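Teaching the arms to handle a circuit board

November has been mostly circuit boards. Junaid and I have been teleoperating the two arms at Tritport since the end of last month, and the job is a small one on paper: pick up the lead, bring it to the board, let go, back off. A person does it without thinking. By remote control it took me most of a morning to get one clean run.

We are aiming for 400 demonstrations before Mirjana trains anything on them. Runs where the board slides get thrown away. So do runs where I stop to think, as the robot learns the stopping too. I didn't believe that until I watched last month's policy hover over a connector for 13 seconds, exactly as I used to.

A few things I've changed:

Wrists first

I used to drive the fingers straight at the part. Now I set both wrists level, open the fingers, and only then move in.

Wires to the left

Red, black and green leads come off the left side of the board, so I start every run with them laid out that way. Krum wants them moved about more for variety. He's probably right, but I'd like six good hours of the easy version first.

Both arms in before recording

I bring the two grippers in from either side with their fingers open, then start the take.
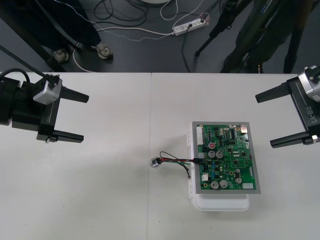
What's next

Hrvoje is writing a script to trim the dead time off the start of each run. After that we swap operators for a week, and I'll find out how many of my habits Junaid has picked up.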